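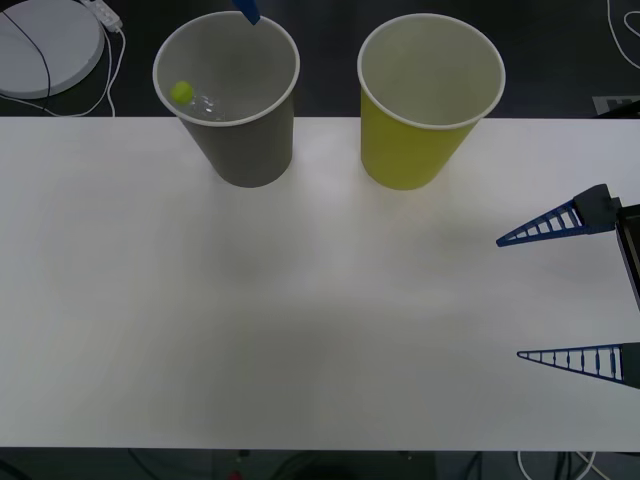

Figure 1. Paper cups on a white tabletop.

Search this site Search Go

3. Heat Loss from Single-Use Cups

3.1 Background

The campus cafe at Caltinau sells hot drinks in paper cups from two suppliers, Kuvard and Leblanc. Both list the same nominal volume. The Leblanc cup has a second paper layer with an air gap. The aim was to measure how much this layer slows cooling.

3.2 Method

Each cup was filled with 200 mL of water at 85 °C and left uncovered in a closed room. A thermocouple was held at mid-depth, clear of the wall. Temperature was logged every 15 seconds for 20 minutes. Five runs were made per cup type, with a new cup each time. All runs were completed in September. The logger was calibrated in ice water before the first run and again after the last.

3.3 Results

Mean final temperature was 61.8 °C for Kuvard and 64.9 °C for Leblanc. The spread between runs was 0.6 °C or less. One Kuvard run was repeated after the probe slipped against the wall.

3.4 Discussion

Most of the loss comes from the open surface, so the effect of the wall is limited. A lid would probably matter more than the second layer. Lids were not tested. Régis Gautier suggested weighing the cups to estimate evaporation, but the available balance reads only to 1 g. Room temperature drifted by up to 1.1 °C during a run and no correction was applied.

Report submitted 28/11/2024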